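Skirari notebook, hand teaching
Entry by Hertta Oksanen
Dec 18, 2018

Started 8:40. Florian Delorme wanted to begin directly with the recording, but I asked for the calibration first, and we did the calibration first. I write this in some detail, because last time my notes were three lines and I could not use them in the analysis.

State of the data this morning: 439 demonstrations of the tray task on the disk, from which 157 have a complete track of both grippers from beginning to end. The others have a gap in at least one side. Most gaps are shorter than half a second and can be filled, but I do not like to fill them before we know why they come. The goal for today was to find the cause and not to increase the number.

Calibration

Moved the hand grippers slowly over the table in a grid, first left, then right, then both together. The left one is fine in all positions. The right one loses its cube when the wrist is turned inward more than the comfortable angle. This is the same as we saw in April with the old cubes, so the new print is not guilty. The new print is better in general, the corners are found faster and the edge of the black is clean.

I also checked the jaw opening. Closed position reads zero on the left side. On the right side it reads a small positive value also when the fingers touch. I corrected this in the config (file right_jaw, the line with offset) and wrote the old value next to it as a comment. Please do not delete the comment.

Time offset between head camera and jaw signal: measured with the clap method, closing both jaws quickly five times in the view. The offset is stable inside one session but it is different after each restart. So the clap must be made after every restart, not one time per day. Florian says that he always did it like this. In the logs from last week I found four restarts and one clap. We talked about it.

The task

For people who read this later and were not in the room: the demonstration is to take the small tool from the open compartment of the tray, lift it, pass it from one hand to the other above the tray, and put it back with the handle in the opposite direction. It looks very simple. With own fingers it takes two seconds. With the grippers on the hands it takes much longer, and every person invents another way.

Three ways we saw until now:

1. Pinch the handle in the middle and lift straight up. Fast, but the tool turns in the jaws when the pads are not parallel.
2. Push the handle against the wall of the compartment, let it stand up a little, then grip. Slow but it nearly never drops.
3. Grip with one side and support with the other from the first moment. I do this one without thinking. It is natural for the person and terrible for the policy, because the second hand hides the first hand from the camera.

Florian prefers number 1. I prefer number 2 for the training set, at least in the beginning. The people at Bodin wrote to us that mixing the ways is not a problem if there is enough data of each. I believe them for their arm, which has a wide view from the side. We have only the view from the head, and I am less sure.

We decided: number 2 only, until there are 1000 clean ones. After that we mix. The final target for the set stays at 2000. I have put this in the plan file also.

Recording, morning

Florian wore the grippers and I sat at the screen. After twenty minutes it was clear that the gaps come in two groups. The first group is the wrist angle that I wrote above. The second group is more interesting: the left cube disappears at the moment when the right gripper comes over the tray to receive the handle. The right body goes between the head and the left cube. It is short, but it is exactly in the handover, and the handover is the part we want to learn.

We tried with the tray turned 90 degrees. The handover became better, but then the lid panel is in the way of the right elbow and Florian lifted his shoulder each time. After ten of these he had pain in the neck. Not acceptable for long sessions. Turned the tray back.

We tried with the chair higher. Small improvement in the angle. Kept it.

We tried to ask for a wider handover, so that the hands meet with more distance between the cubes. This works, if the person thinks about it. When Florian talks at the same time he forgets it and the hands come close again. So: no talking during the handover. I know this sounds strict.

Pause 11:50 to 12:40.

Recording, afternoon

Put the strap of the left gripper one hole tighter before starting. It had moved on the back of the hand during the morning, and every movement of the strap is an error that we later see as a wrong position of the hand. With the tighter strap the drift over one session went down to a level I can ignore. The skin was a little red after one hour, so maximum one hour, then change hands or change person.

I noticed also that we approach the tool differently when we know that the recording is running. Without recording, the left jaws go down quickly and correct at the end. With recording, we stop above the compartment, look, and then go down. This stop is in nearly all of the 157 complete ones. A robot which learns from this will also stop there. Florian thinks it is good, because it gives a clear point to cut the episode in two parts, approach and grasp. I think he is right for the cutting, but we should then cut off the waiting and keep only a short piece of it. I will write a script for this – it only needs the speed of the left cube and a threshold.
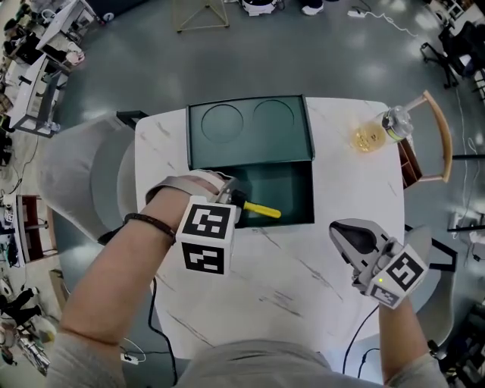
Head view, both hand grippers in view, left jaws over the yellow-handled tool.

I went through the afternoon recordings with this position of the hands in mind. When the right one waits on its own side like this and enters only after the left one has lifted, the left cube stays visible for longer. When both go over the compartment together, we lose it. So the instruction for the demonstrator becomes: right hand waits next to the tray, left hand grips and lifts, right hand comes from the side and not from above. Tried with Florian, then I put on the grippers and tried myself. For me it is against my habit and I needed many repetitions before it was smooth. The first repetitions with a new instruction should be thrown away, I think. How many, I do not know yet.

The pads: the black rubber on the right finger still grips well. I wiped all pads with alcohol at 14:30 and the handle slipped less after this. We should wipe at every change of person. The Hesterano pads that we ordered have not come. I wrote them a second mail.

Replay

At 15:15 we played one of the afternoon episodes on the Storkilov arms, at one third of the speed and with the red button in my hand. Approach was good. Grasp was good. At the handover the right arm came with the correct direction but too low, and it touched the rim of the tray. No damage, I stopped it. The height error is systematic, I believe, and it comes from the transformation between the cube and the finger tip on the right side. In the CAD it is the old finger, which is shorter. Changed the value, played again: it passed over the rim. The release was a little early but the tool fell only inside the compartment.

So also the older right hand data must be computed again with the new finger length. It is only computing time, nothing must be recorded again. I start it tonight.

To do

– Script for cutting the waiting (Hertta)
– Recompute right side with correct finger length (Hertta, tonight)
– Clap after every restart, write it on the sheet (everybody)
– Test a cube with a third marker on the inner side, for the turned wrist (Florian)
– One page with the new instruction for demonstrators, with drawings (Florian)
– Ask Bodin which threshold they use for filling gaps (Hertta)

Open question: should we keep the episodes in which the tool drops and the person picks it up again? I would keep them in a separate folder. Florian would delete them. Not decided.

Finished 16:50. Grippers are on the charger, both.

Recent entries
Strap test with two sizes of hand
New marker print, first comparison
Jaw signal: noise when the cable is moved
Replay on Storkilov arms, speed limits
Notes from the call with Bodin

Skirari notebook | Contact: Hertta Oksanen | Back to top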